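Dresdale Hair Circle, members' letter for August

Rinsing with vinegar when your scalp is dry

Many of you wrote to me after the last letter and asked the same thing: is it good to use a vinegar rinse when the scalp is already dry and itching? I have tried it on my own head for 16 weeks now, so I can share what I learned, but please remember that I am only a person with long hair and not a doctor.

First, the strength. When I started, I poured the vinegar by eye, and this was a mistake. My scalp was burning behind the ears and I smelled like a salad until the evening. Now I measure. I put 2 teaspoons of apple cider vinegar in a big cup of water, and this is enough for hair down to the shoulders. Shiela Sebastian, who has much thicker hair than me, makes 2 cups of the same mix and uses the second one only for the ends.

Second, how often. I do it every Friday, after washing, and I leave it for the time I need to brush my teeth. Then I rinse with cool water. In the beginning I did it at every wash and my hair became soft, but the skin at the parting was tight and there were small white flakes. I believed it was dandruff and I used even more vinegar. It was simply dry skin. When I stopped for 14 days, the flakes went away, and after that I started again with one time per week.

If you have a scratch or a sore place on the scalp, wait until it is closed. I did not wait once, and I will not repeat it.

Third, the bottle. A bottle with a thin mouth, such as the ones for hair color, is much easier than a cup. You can put the liquid on the roots and not in the eyes. I bought mine in the Prins shop near the station. Alfredo Macaraeg told me that he uses an old mustard bottle, and it works well also, only he had to wash it 4 times before the smell was gone.

Some members asked about the ready-made rinse from Hellow. I used one bottle. It has a nice smell and my hair was easy to comb, but I could not feel a big difference from the kitchen mix, and it costs more. If you do not like to measure, it can be a good choice for you. For color-treated hair I have no experience, so if somebody has tried it, please write to me and I will put your answer in the next letter.

Our next swap table is on Friday at the Vutden reading room. Bring the combs, clips and oils that you don't use anymore, closed well please, and a bag to carry things home.
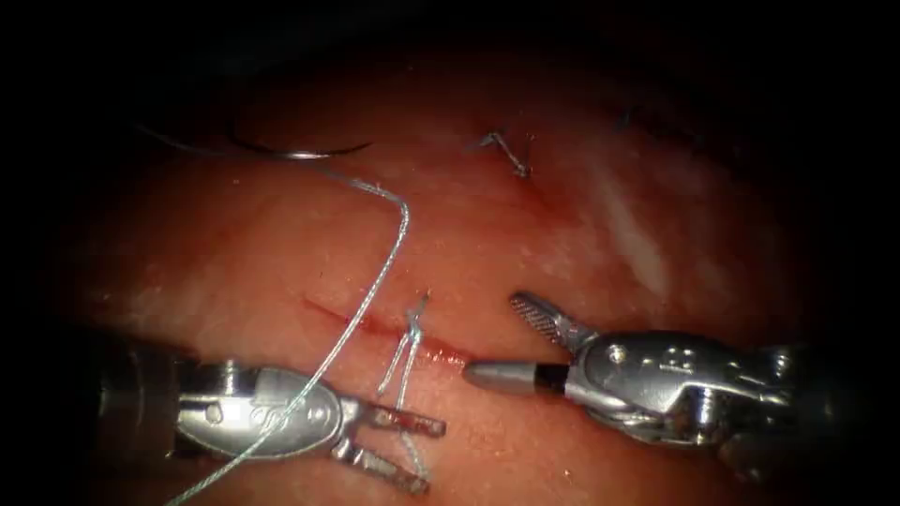
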